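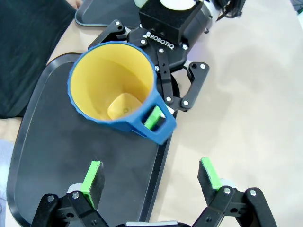
Grudar today opened bookings for Plerovach, a two-arm teaching station that lets workshop and kitchen staff show a robot a task by hand or by remote control, with no programming. The station will be sold and supported from the company's site in Barnau. The first task set released with it is table clearing and tray loading, which includes the handover, where one arm holds an item and the other comes in to take it. A blue mug with a yellow interior, held by its handle in one gripper over a black tray while the open fingers of the second gripper reach up from below, is a typical moment from that set. The person teaching controls both arms at once, so the approach, the grip and the release are recorded together.

Plerovach can be taught in two ways. In hand guiding, the operator takes hold of an arm and moves it through the job while the motors carry its weight. In remote control, the operator sits at a bench a short distance away with a pair of smaller leader arms, and the station's arms copy them. Staff can switch between the two during a session. Hand guiding suits slow work with one arm, such as setting a part into a fixture. Remote control suits anything that needs two arms moving together, and it keeps the operator's hands out of the working area.

Each time the operator completes the task, the station stores it as one demonstration. It keeps the joint positions, the opening of each gripper and the view from a small camera mounted at the wrist. The operator then marks the demonstration as good or discards it with a foot pedal. The station does not keep discarded demonstrations unless the customer asks for them to be saved.

Grudar recommends 150 good demonstrations for a simple pick and place task and 600 for a task with a handover. During testing, operators who had not used the equipment before were given 16 hours of training spread over several shifts. Most of that time went to remote control, as hand guiding is easier to pick up.

"People who do a job every day know where it goes wrong," a company spokesperson said. "They know which cups tip and which ones catch on the edge of the tray. We wanted them to be able to put that into the robot themselves. It takes some practice with the leader arms, and we tell customers that at the start."

Handles were a particular focus of the table clearing set. A mug can be picked up by the body, the rim or the handle, and the choice affects what the second arm can do next. A grip with one finger pad inside the loop of the handle leaves the body clear. The task set contains demonstrations of all three grips, with mugs presented upright, on their sides and tilted. Operators were also asked to shift the trays between runs so that the arms would not learn one fixed layout.

The company said the station has limits that buyers should know about. It has been tested with rigid items only, and cutlery is not part of the first release. Very glossy tabletops can produce reflections that make the wrist view harder to use, and Grudar advises a matt surface or a change to the lighting where this is a problem. A task taught at one bench may need further demonstrations if it is moved to a bench of a different height or colour.

Plerovach was developed with Kopecký, a maker of workshop benches and fixtures, which supplies the table and the mounts for the leader arms. The standard table is open on one side so that the operator can stand close for hand guiding. The base of each arm can turn through 360 degrees - this allows one station to serve a bench on either side, although only one side can be taught at a time.

The station is supplied with both arms, two-finger grippers, the leader arms, the foot pedal and the recording software. Customers who already own suitable arms can order the leader arms and software separately, after a compatibility check. Recordings stay on the customer's own computer by default and can be exported in an open format.

Deliveries begin in July. Orders placed before then include operator training at the Barnau site, where visitors can also book time at a demonstration station and try both teaching methods with the trays and mugs from the first task set. Customers may bring their own items, provided they fit on a standard tray. Bookings are made through the Grudar sales office, which will confirm a time and send safety information to be read before the visit.

A second task set, covering the sorting of small parts into bins, is in preparation. Grudar has not set a release date for it - the recordings are still being reviewed, and more will be made using bins of different colours and depths. Station owners will receive it as a software update at no extra charge.

About Grudar

Grudar designs and builds equipment for teaching robots by demonstration. Its engineering, assembly and training work is carried out in Barnau. The company sells to manufacturers, commercial kitchens and research labs.

Media enquiries: Grudar press office, Barnau

Released 3/27/26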